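Progress report to the Lokudano Fund
Open Research Records project, Wemwood Institute
Prepared by Philomena Eshun, research data librarian
Jul 15, 2025

Dear Riaan,

You asked for a short report this time, and a frank one. I can promise the second.

Where we are

The project set out to move the institute's older research data off shared drives, desk drawers and the odd biscuit tin, and into a repository where other people might find it. We have now deposited 700 datasets. Each has a title, a named contact and a licence. Most of the titles even say what is inside, although we did have to negotiate with one department over "final_FINAL_use this".

The repository software, Grosenent, was upgraded in the spring. The upgrade went smoothly apart from the search box, which for a fortnight returned soil surveys whatever was typed into it. Soil science reported record interest in its work. Bheki Modise has since repaired the index and the soil scientists have been let down gently.
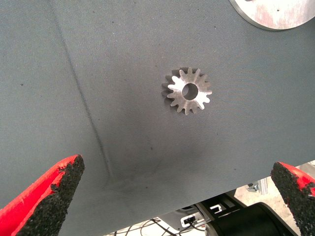 Staff training has been slower than planned. We offered 15 sessions on writing a data management plan and ran all of them, some to a full room and one to Mbali Mabaso, who was there to set up the projector. She now writes an excellent data management plan. Attendance improved once we dropped the word "compliance" from the title and moved the start time away from lunch. The slides are shorter too. They used to open with the history of the policy, and we could see people ageing.

What has gone less well

The Visser collection remains our main worry. It holds 18 years of field measurements, given to us by a retired research group with great generosity and no documentation. The column headings are initials. Some are the initials of the thing measured and some are the initials of the person who measured it, and Tumelo Mnguni has spent much of the quarter finding out which. He has reached two of the original team by telephone. They disagree.

We had budgeted for this collection to be finished by now. It won't be ready until the next reporting period, and I would sooner tell you that here than have you read it between the lines of a spreadsheet. 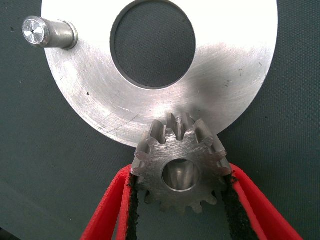
Metadata for physical objects has taken up more of our time than the proposal allowed for. Several groups want to register samples, parts and instruments alongside their data, and our form was designed by people who thought chiefly of documents. It asks for an author and a language. Offer it a flat metal disc with a hole through the middle and a short pin sticking up from its face, and it will still want to know the language. Tumelo has drafted a second form with fields for material, finish and shape, and three research groups have agreed to try it. We would like to make it the standard form for objects if they survive the experience.

Money

We are underspent on travel and overspent on storage. The first is down to a cancelled conference. The second is down to one imaging group, whose idea of a sample file was larger than everything we held from chemistry. I ask your permission to move the unspent travel money across to storage. The finance office has the details and is, by its own standards, relaxed.

Next steps

Finish the Visser headings, or publish them with a note recording the disagreement.
Test the object form and revise it.
Run 8 more training sessions, none of them at lunchtime.
Agree a size limit for deposits before the imaging group comes back.

Bheki will send the usage figures separately once he has removed the fortnight of soil surveys. Please ring me if you would like to talk through the storage request before your July meeting.

With thanks,
Philomena Eshun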